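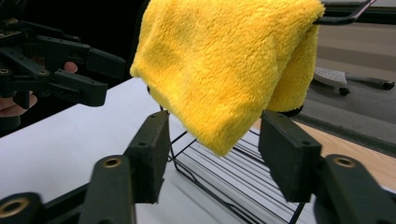 # 黄色のふわふわマイクロファイバータオル+黒の細バー

Eltano の掃除・キッチンまわり用品のページです。急ぎで更新中。抜けがあったらあとで足します。

## とりあえず要点

- 品名: Usameck マイクロファイバータオル(イエロー)
- 毛足: 長め。シャギータイプ
- 用途: 乾拭き、水拭き、食器の仕上げ、棚のほこり取り
- 組み合わせ: 細い黒の金属バー、黒のワイヤーラック(どちらも別売)
- タオル単品 357円
- まとめ買いは下の「価格」のところを見てください

タオルだけ欲しい人はタオルだけでOK。バーとラックはセットじゃないです。毎月かならず問い合わせが来るので先に書いておきます。

## タオルについて

明るい黄色。かなり明るいです。からし色っぽく濃く見えるところがありますが、毛が寝ているか影になっている部分です。色ムラの不良ではないので、手でざっと逆なでしてもらえれば。

毛足は厚め。房の長さは少しふぞろいで、ぴしっと刈りそろえた感じではありません。そろった短毛が好きな人には、同じ Usameck の短毛タイプ(グレー、白)をおすすめします。そっちは別ページ。

縁には細い濃色のふちどり。洗っていくうちに少し内側に巻いてきます。気になる人は干すときに軽く引っぱって伸ばす。アイロンはだめ。

### 向いている使い方

- 洗ったあとの鍋、皿、グラスの仕上げ拭き
- テーブルの水滴取り
- 棚、巾木、ブラインドのほこり
- 家電の外側(液晶は短毛タイプのほうが安心)
- 浴室の鏡、蛇口
- 車の内装。ダッシュボードとか
- 犬の足拭き。想定外だったけどレビューで多いので載せます

### 向いていない使い方

- 熱い鍋をつかむ。ミトン代わりは絶対やめてください。化繊なので溶けます
- 油べったりのコンロ。毛の奥に入ると落ちにくい
- ざらざらの石、けば立った木材。引っかかって毛が抜けます
- ワックスがけ。できなくはないけど、もったいない

水拭きのときは固くしぼってから。毛足が長いぶん水をよく含むので、しぼりが甘いと床がびしょびしょになります。

## サイズと重さ

正方形に近い形。二つ折りでバーに掛けるとちょうどいい大きさです。正確な寸法は製造ロットで少し動くため、商品タグのほうを見てください。通販の人は注文画面の「仕様」の欄に入っています。

重さ 107g(乾いた状態、社内の計り)。短毛タイプより重いです。手に持つとわりとずっしり。

## 掛けかた

二つ折りにしてバーに掛けるだけ。コツというほどのものはないですが、いくつか。

1. よくしぼる。ぽたぽた落ちるならもう一回
2. 軽く振って毛を起こす
3. 前と後ろの高さを少しずらして掛ける
4. 前側は下をふんわりさせたまま。ぺったり押さえない

高さをずらすのは、裏どうしがくっつくと乾きが遅いから。ずらすだけで朝にはだいぶ違います。梅雨どき、とくに June 入荷分を出すころ(すみません6月です)は、途中で一回表裏を返してもらうと確実。

洗濯ばさみは跡がつきます。毛がつぶれて、そこだけ色が濃く見えるようになる。もう一度洗えばだいたい戻りますけど。

## バーについて(別売)

Brondamen の黒い細バー。丸パイプで、端のほうでゆるく曲がっている形です。まっすぐのと曲がりのと両方ありますが、よく出るのは曲がり。

細いので場所をとりません。そのかわり、重いものは無理。

- 掛けてよいもの: タオル、ふきん、薄手のエプロン
- 耐荷重: 500g
- だめなもの: 濡れたバスタオル、フライパン、かばん

タオル1枚なら水を含んでいても、ちゃんとしぼってあれば余裕があります。2枚重ねは乾かないのでやめたほうがいいです。重さよりそっちの問題。

お手入れは乾いた布で拭くだけ。塩素系の洗剤がついたらすぐ水拭き、放置すると塗装が白っぽくなることがあるます。

## ワイヤーラックについて(別売)

Amini の黒いワイヤーラック。細いワイヤーが平行に並んでいて、奥側の縁が立ち上がっています。奥に物が落ちにくい形。

置く場所は作業台、カウンター、シンク横。白い天板に置くとワイヤーの影が格子っぽく出て、わりときれいです。これは好みの話。

タオルの下にラックを置くと、タオルの下の空間が無駄になりません。スポンジ、コップ、小皿あたりをちょい置き。ただし濡れたタオルの真下に乾いた食器を置かないこと。しずくが落ちます。先にしぼる、ほんとにそこだけ。

ラックの下には水受けがつきません。必要な人はトレーを敷いてください。薄いトレーならたいてい入りますが、縁の高いものは当たります。手持ちのを使う人は先に高さを測って。

ワイヤーの間隔は細めなので、おちょこみたいな小さい器も比較的安定します。箸やスプーンはすき間から落ちる。カトラリーは別の入れ物へ。

## 洗いかた

- 最初の一回は必ず単独で洗う。色と遊び毛が少し出ます
- 水かぬるま湯。熱湯はだめ
- 中性洗剤。普通の洗濯洗剤でも可
- 柔軟剤なし。吸わなくなります
- 漂白剤なし
- 綿のタオルと一緒に洗わない。綿ぼこりを全部拾ってきます
- 乾燥機は低温なら可、高温不可
- ネットは使っても使わなくても。毛抜けが気になるなら使う

柔軟剤を入れてしまった場合。ぬるま湯に洗剤を少しだけ入れて、しばらくつけてから洗い直し。一回で戻らなければもう一回。それでだいぶ戻ります。

においが出たとき。たいていは乾ききる前にたたんでいるのが原因です。つけ置き→すすぎ→陰干し。直射日光に長く当てると黄色があせてくるので、干すなら日陰の風通しのいいところ。

毛がごわごわしてきたら、乾いてから手でもむか、やわらかいブラシで一方向に。強くこすると房がちぎれるのでやさしく。

## 価格(税込)

| 品目 | 内容 | 価格 |
|---|---|---|
| タオル イエロー | 単品 | 357円 |
| タオル イエロー | まとめ買い | 店頭またはカートで表示 |
| 細バー 黒 | 別売 | 商品ページへ |
| ワイヤーラック 黒 | 別売 | 商品ページへ |

バーとラックの価格は改定作業中なので、この表には入れていません。カートに出る金額が正しいです。古いチラシの値段は使えません、ごめんなさい。

## 在庫

イエローの在庫 122枚。この数字は手入力なので、カートで「在庫なし」と出たらそっちを信じてください。

次の入荷は6月の予定。グレーと白も同じ便です。イエローだけ先に切れることが多いので、枚数が必要な人は早めに。

お店の取り置きは電話でもメールでも可。期限を過ぎたら棚に戻します。

## よく聞かれること

**色は写真どおり?**
画面によって違います。実物も明るい黄色。レモンより少し温かい感じ、と店では説明してます。

**毛は抜ける?**
最初の何回かは少し。洗うと落ちつきます。いつまでも抜けるなら連絡ください、交換します。

**裏表はある?**
使う上では気にしなくて大丈夫。汚れた面を内側に折って、きれいな面で拭き直すと一枚で長く使えます。

**輪っか(ひも)はついてる?**
この商品にはなし。フックに掛けたい人はループつきの別型番を。バーに掛けるならループはいらないです。

**食器用と掃除用で分けたい**
分けてください。ふちに糸で印をつけている方が多いです。油性ペンはにじみます。色で分けるなら食器はイエロー、床まわりはグレー、とか。

**バーの取り付けに工具はいる?**
型によります。ねじ止めはプラスドライバー。置き型は不要。箱の側面に書いてあるので買う前に確認を。

**ラックは食洗機に入れていい?**
だめです。塗装が傷みます。スポンジのやわらかい面で手洗い、すぐ拭く。

**ラックの足で天板に傷がつかない?**
引きずらなければまず平気。持ち上げて動かしてください。白い天板だと黒い擦れ跡が目立つので、心配なら薄いクッションシールを足に貼る。

**子ども用の手拭きにしていい?**
かまいません。ただ毛足が長くて、マジックテープやファスナーによく引っかかります。園に持っていくなら短毛タイプが無難。

**ガラスに筋が残る**
水が多いか、洗剤が残っているかのどちらか。固くしぼって拭いたあと、乾いた別の一枚で仕上げてください。短毛タイプで仕上げるともっときれい。

**香りつきの洗剤は?**
使えます。柔軟剤入りの洗剤だけ避けて。パッケージの裏に小さく書いてあることがあります。

## 返品・交換

未使用なら返品可。タグをつけたままでお願いします。洗ったあとの返品は不可ですが、縫い目のほつれ、ふちどりのはがれは洗ったあとでも交換します。ほつれた箇所がわかる写真をメールで。

バーの塗装はげ、ラックのワイヤーの曲がりは、届いた時点のものだけ対応。箱は捨てずにしばらくとっておいてください。箱なしだと送り返すときに大変です。

## 送料メモ

タオルだけならメール便。枚数が多いと厚みオーバーで宅配便に切りかわります。ふわふわなので意外と早くオーバーする。圧縮して送ることもあるので、届いてぺたんこだったら袋から出して振って、ひと晩おいてください。戻ります。それでも戻らないときは一度洗う。

バーとラックは宅配便のみ。タオルと同時注文ならまとめて一箱で出します。別々がいい人は備考欄に一言。

## 変更メモ

- 重さを測り直して書きかえ
- 「ループつき」の表記を削除(別型番の説明が混ざってました)
- ラックの食洗機の項目を追加
- 在庫数を更新
- 短毛タイプへのリンクが切れてます、直すまではサイト内検索で「Usameck 短毛」と入れてください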